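Outdoor demos and policy success - does lighting diversity beat demo count?

koen_nijs
Posted in: Manipulation / Learning from demonstration

I've been reading the Lukitz write-up on hand-held gripper collection and I'm not convinced by the main result. They train one policy on 1,804 demos recorded indoors and another on a smaller set split between indoors and outdoors, then test both on a pick and place task in rooms neither policy has seen. The mixed set wins by 21 points. The authors put that down to lighting. I'd put it down to the mixed set having more locations in it, full stop. Has anyone tried to separate the two?

tramline
I had the same reaction. Their indoor set is five kitchens, all in the same building if you read the appendix. Of course it generalises badly.

nandi_m
We've been running something close to this at Bevport since July, so I can give you our side of it. Same number of locations in each arm, same operators, same objects. The only thing we vary is whether the location has a roof. Food handling tasks, mostly moving things on and off a white board.

Fisheye lens on the wrist, no external cameras. Outdoors the sky blows out to plain white and we leave the exposure on auto the whole time. I was against that at first, but fixing it made the shaded side of the objects useless. 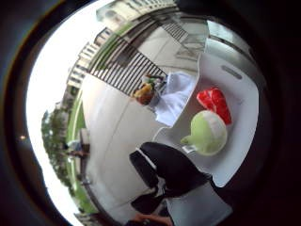
The tracking held up better than I expected. Paving with faint seams gives you very little to lock on to, but railings and building fronts in the wide view make up for it. We throw out any demo where the pose jumps between neighbouring frames, and the outdoor rejection rate ended up close to the indoor one.

As for the result, with locations matched, the gap shrinks to 5 points in favour of the mixed set. So koen is mostly right, but there is still something left over.

koen_nijs
Thanks, that's useful. How many rollouts per condition? With 20 per condition, 5 points is one trial.

nandi_m
It is 20 for now. I take the point. We're adding more before we write anything up, and I wouldn't cite the number yet.

greybox_hulent
I'll disagree with both of you a bit. Matching the number of locations doesn't match how different they are. Two courtyards can look more alike than two kitchens. We tried scoring locations by feature distance at Hulent and the count on its own was a poor predictor of anything.

koen_nijs
Feature distance from which encoder, though? If it's the one the policy uses, that's a bit circular.

greybox_hulent
A separate one, frozen. The ranking changed when we swapped it for another, so I'm not claiming it's settled. I just don't think location count is a neutral control.

tramline
Does the white board bother anyone else? A bright surface under a bright sky is about the worst case for auto exposure. I'd want a dark board in there as well before blaming the sky for anything.

nandi_m
Fair. We've got a grey one on order and I'll run it in both arms. The Kruger rig is booked until the end of the month, so don't expect anything before then.

koen_nijs
Please post the failures too, if you can. The write-up only gave success rates and I'd like to know whether it's missing the grasp or dropping things on the way over.

nandi_m
Mostly missed grasps so far, closing short of the object. I'll put the breakdown up with the new runs.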